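Subject: Re: [eide-list] CPU swap on the old Dell board – which way round?

Holger Viklund wrote:
> I picked up a used server for the Drenunance archive box and want
> to change the processor. I've built desktops but never touched one
> of these sockets. Do I need to pull the board out of the chassis?
> And how do you know which corner is which?

Hi Holger,

Oh, you're going to enjoy this! I love these boards. Everything is big and solid, and you can see what you're doing.

No, leave the board in the chassis. There's plenty of room once the lid is off and the air shroud is out. Power cord out first, of course, and ground yourself.

1. Get your bearings. Find the memory slots and work from there. On ours there are four of them in a row between the metal frame and the socket, with latches at both ends, and the levers run down the two sides of the CPU. I leave the memory in if my knuckles clear it. 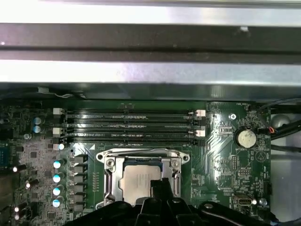 2. Open the socket. There are 2 levers on mine, so check the diagram inside your lid for the order. Push down, ease out sideways, let it come up slowly. Then lift the load plate and take the old chip straight up by its edges.

3. Line up the new one before you're over the pins. Look for the little triangle on the corner of the chip and match it to the mark for the socket, then check the notches too. Hold it by the sides only and keep it level for the last bit – no sliding, no pressing. Those gold contacts are gorgeous and they bend if you so much as breathe on them wrong.

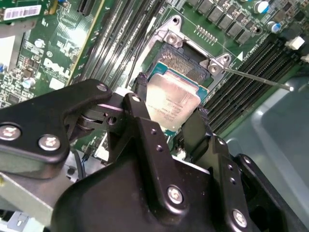

4. Close up. Plate down, levers back in reverse order. It takes more force than you'd like, and the creak is normal (I still wince). Fresh paste, heatsink on, screws a bit at a time in a cross pattern.

Before any of this, update the BIOS with the old chip still in. I forgot once and had to do the whole job 2 times over!

Do write back and tell us how it goes. I have half a tube of paste left if you're coming by in April.

Cheers from the Palto bench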